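Salinas Hall, Notebook 4
December 30, 2024
Entry: Working rules for cloth handling sessions, Distero project

The rules adopted in July were reviewed against present practice. The following text replaces pages 11 to 13 of this notebook.

Operators shall wear the head unit before taking up the gripper. Head straps are to be adjusted by a second person when the operator's hands are occupied. Long hair is to be tied back or tucked under the cap. The July text left this to the operator's judgment, and the revised rule does not.

Cloth is to be held at the pad only. Power strips and cables on the floor remain permitted for the time being, provided that they stay out of the path between the table and the operator's station. Chairs not in use should be moved to the wall.

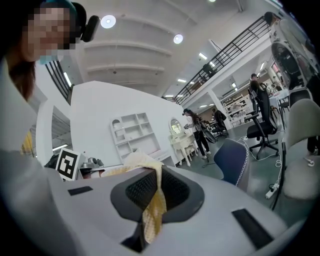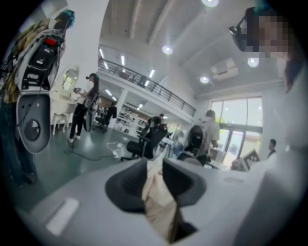 Marker boards are to stand upright before recording begins and shall not be shifted until the session is closed. If a board is moved by accident, the operator shall stop, enter the time in the log and repeat the check in Gellell. Sessions recorded without the check are kept, but they are stored apart and may not be counted toward the total of 2260 required under the Asine agreement.

No more than 4 grippers may be active on the floor at one time. Colleagues passing through are asked to use the far side. The minimum distance between two operators is still undecided. The draft gives one arm's length with the gripper extended, and this should be measured before it is written into the rule.

Open items: cable covers, wording of the distance rule, and a printed copy of the revised pages for the mezzanine.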